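折叠桌进了屋

搬家那天，最后一件上车的是折叠桌，到了新地方，第一件下车的也是它。箱子还没拆，桌子先撑开，水壶、钥匙、胶带和没吃完的面包都往上放。很多人的折叠桌就是这样留下来的，本来打算用两天，后来用了5年。

这篇文章谈的是家里的第二张桌子。第一张通常是餐桌或者厨房里的那张，位置固定，东西也固定。第二张往往没有名字，来客人时叫饭桌，孩子写字时叫书桌，其余时间靠墙收着，或者一直撑在那里，慢慢堆满。

我家的第二张是在一家叫Polent的二手店买的，店在旧货街尽头，门口常年堆着椅子。当时店里有三张折叠桌，两张木头面，一张塑料面。木头的好看，合页已经松了，按住桌角会左右晃。塑料那张颜色难看一些，但四条腿都能卡死。老板让我自己试，我把它在店里开合了6次，最后付了钱，一路扛回家。

买折叠桌，先看腿。桌面有划痕可以不管，腿上的锁扣坏了就很难修。试的时候把桌子撑开，双手压在一侧边缘，再换到对角。如果听见咔的一声，多半是有一个扣没有到位。脚套也要看，少一只，桌子放在瓷砖上就会滑，也会响。脚套可以另配，五金店论只卖，买之前量一下腿管的外径。

再看边。圆角比直角实用，屋子小，人从桌边过的次数多，胯骨和大腿碰上去，差别很明显。边厚一点的桌面不容易往下弯，放重锅的时候能看出来。薄的那种，用上一个夏天，中间常常会塌下去一点，汤碗放上去，汤面是斜的。

颜色各人有各人的看法。白的显脏，深色的显灰尘。浅蓝、浅绿这类颜色以前多见于学校食堂和户外用品，现在家里也常有。它们和褐色地砖放在一起并不别扭，和深色的旧家具也能相处。
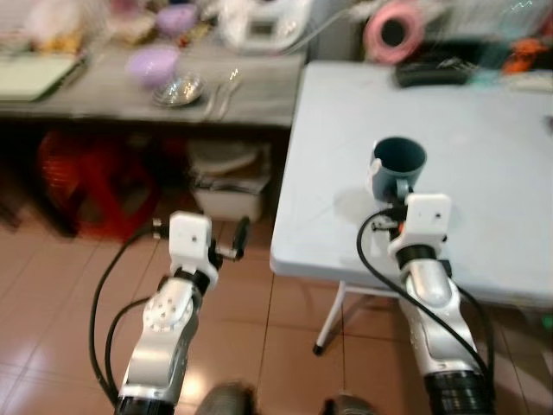

两张桌子并排或者前后摆着用，分工要早点定下来。我的做法是一张放干净的、马上要用的，一张放还没归位的。杯子、正在看的书、当天的信放在前一张。碗、勺叉、砧板、洗好等着收的东西放在后一张。前一张每天晚上清空，后一张一星期清一次。这个规矩听起来简单，执行起来最难的是前一张，因为它空着，谁进门都想往上放东西。

关于杯子，多说几句。折叠桌上最常打翻的就是杯子。原因一般不在桌子晃，在杯子放得太靠边。带把手的杯子，把手朝外容易被袖子勾到，朝里又不顺手，折中的办法是让把手和桌边平行。矮而宽的马克杯比高杯稳。深色杯子里面看不出茶渍，用久了反而要多洗，隔几天用小苏打擦一遍内壁，冲干净，倒扣晾着。

后一张桌子上堆的东西，按材料分比按用途分省事。塑料碗归塑料碗，可以摞起来。玻璃碗不要摞，尤其是薄的，碗底卡住了，硬拔会裂。实在分不开，就在里面那只放凉水，把外面那只浸在温水里，过几分钟再转。金属勺叉散在桌上最占地方，也最容易掉到地上，找一个直筒的容器竖着插进去，能腾出一大块桌面。托盘和砧板靠墙立起来，底下垫一条毛巾，下缘就不会积水。

我有一位邻居住在顶楼，家里两张桌子都是折叠的，正经餐桌一张也没有。她从前住过的Wukulari，房子大，桌子也大，吃完饭盘子可以留到第二天。换到现在的住处以后，她每顿饭吃完就收，收完就折。她说头一个月很烦，后来习惯了，地扫起来也快。她的屋子我去过几次，进门总能看见整块地砖。

也有人相反，桌子撑开以后再没折过。这种情况下要注意的是受力。折叠桌的设计是给人用几个小时的，长期放重物，中缝和腿根都吃力。微波炉、缝纫机这类东西最好不要常年放在上面。如果一定要放，放在靠腿的一端，不要放中间，每隔一两个月看看锁扣有没有变形。

尺寸方面，买之前量的不应该只是桌面，还有折起来以后的厚度。我见过有人兴冲冲买了桌子，回家发现柜子和墙之间的缝塞不进去，只好放在阳台，晒了一年，桌面发脆。我家冰箱旁边的缝宽11厘米，桌子折好后能进去，还剩下放一块熨衣板的余地。这个数字我是量过三遍才出门买的。

价格差别不小。去年冬天我替亲戚看桌子，在Jernel的卖场和Ocampo市场的几个摊位之间来回跑。卖场里最贵的一张标价462元，可以调高低，配提手。市场上的便宜很多，没有包装，绳子一捆就走。亲戚要在厨房里切菜用，最后选了能调高低的那张。她个子高，一般的折叠桌对她来说太矮，切半小时菜腰就疼。如果只是放东西，或者偶尔添个座位，不必花这个钱。

清洁没有太多讲究。塑料面用湿布加一点洗洁精，不要用钢丝球，擦出来的细痕会存油。已经有的浅痕不必去管，用橡皮擦能擦掉一部分，剩下的就是桌子用过的样子。笔迹用酒精棉片，先在角落试一下。金属腿容易被忘掉，拖地时水溅上去，靠近脚套的地方最先生锈。每次拖完地，顺手用干布把四条腿的下半截擦一遍。合页一年上一次油，一滴就够，多了会滴在地砖上，踩得到处都是。

至于什么时候该换，我的标准是锁扣。锁扣要用力才能扣上，或者扣上以后还能掰动，就不要再让小孩靠近它了。桌面旧可以铺桌布，腿靠不住没有办法补救。换下来的桌子，好的桌面可以拆下来做搁板，腿卖给收废铁的。我的上一张就是这样拆的，桌面现在横在阳台的两只矮柜上，放着几盆葱和一袋没开封的土。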